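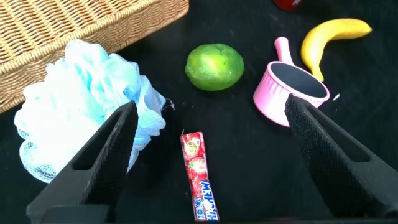
Brostesero grip pads, set of two — review after 3 months

I bought these to replace the worn pads on the two-finger gripper at our pick-and-place cell in Jurkesthorpe. The cell handles mixed household goods, so the pads have to hold hard, soft and slippery things without a changeover. They cost 44 dollars a set, and I have now fitted two sets.

What you get: two black pads with a fine dotted texture, adhesive already on the back, and a folded sheet of instructions. No cleaning wipe and no spare backing. The Turunen pads I used before came with both.

Fitting

Set aside an hour the first time. Getting the old adhesive off the fingers is most of the job. I used a plastic scraper and alcohol, then left the fingers open overnight before putting the new pads on. The instructions say to press each pad down by hand. I closed the gripper on a folded cloth at low force instead and left it there while I ate lunch. The edges on my first set, pressed by hand, started to lift at the tip. The second set has stayed down.

You will need to redo the closed position afterward. These are thicker than the Turunen pads, and our Irix controller threw a stall warning on every full close until I changed the zero point. The sheet doesn't mention this.

In use

Fruit is fine. Limes used to roll out when the fingers caught them off center, and that happens much less now. Wrapped candy holds well along its length, even with a shiny wrapper. Mesh bath sponges are the weak spot — the netting catches on the dots and sometimes hangs on one finger after release. I added a short pause and a second opening move to the program, and most of them drop.

Cleaning

Lint is the main thing. The dots fill up from our fabric table cover and grip falls off before you notice it by eye. I go over the pads with tape every morning and a damp cloth at the end of the week. Don't use alcohol on them once they're on. It softened a corner of mine.

Worth the money if you handle mostly firm items. I'd order again, but I would like a proper note about the thickness in the box.

4 out of 5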